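## Hand trials at Netik

We are now well into comparing the two hands for the laundry work. The Joubert has been on the arms since the last newsletter, and the Tratness goes on once its wrist plate has been redrilled. Each hand gets 60 tries at lifting clothes from the basket, with the same garments and the same controller settings.
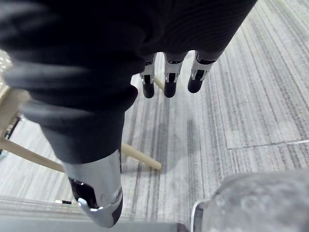

The wrist cameras are staying for both hands. They give us a close look at where the fingertips end up before a grip, and that has already changed how we set the thumb – it now starts seven degrees wider. The head camera is better for judging reach, so we record both and line them up afterwards.

Fabric has been harder than the boxes we used in November. Thin sleeves slip between the fingers, and the controller still reads a folded hem as a full grip.

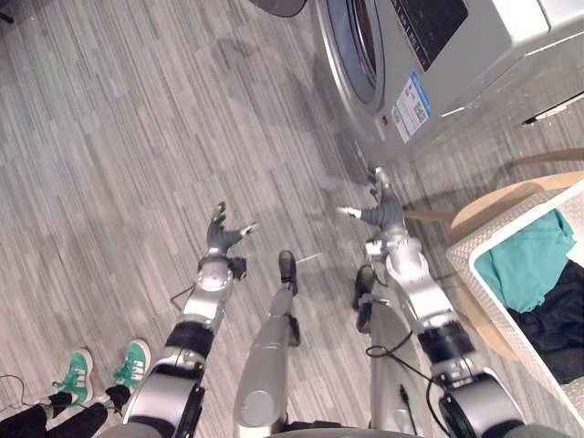 *Both hands open near the washing machine, with the laundry basket on its stool.*

Florora has lent us a second controller for the door tests. Results for both hands will go in the next issue. If you want the raw logs before then, ask in room 108.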